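Griment Showroom Hands, data card
Version of 04/07/2024

Griment is a set of 783 demonstrations recorded at the Drernex bath showroom in Primville, where the staff want help with the dull end of the day: wiping rims, picking up stray packaging, putting samples back. We love this project! The people who know the job best are the ones teaching it, with a gripper in each hand, and they decide which chores go to the machine first.

What changes at work: closing used to take almost 60 minutes. The plan keeps everyone's hours and moves that time to customers and fitting advice (the part they enjoy).

Contents: 29 tasks, head view plus both grippers. Train/test split is in splits.txt.
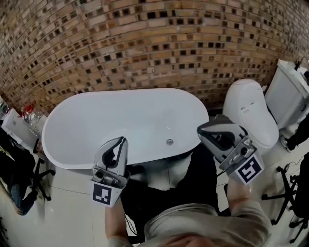
Head view: both grippers held out over the near edge of the freestanding tub, markers attached.

Known gaps: glossy white surfaces and floor reflections are hard on tracking. Bystanders can appear in view, so please blur faces before sharing clips.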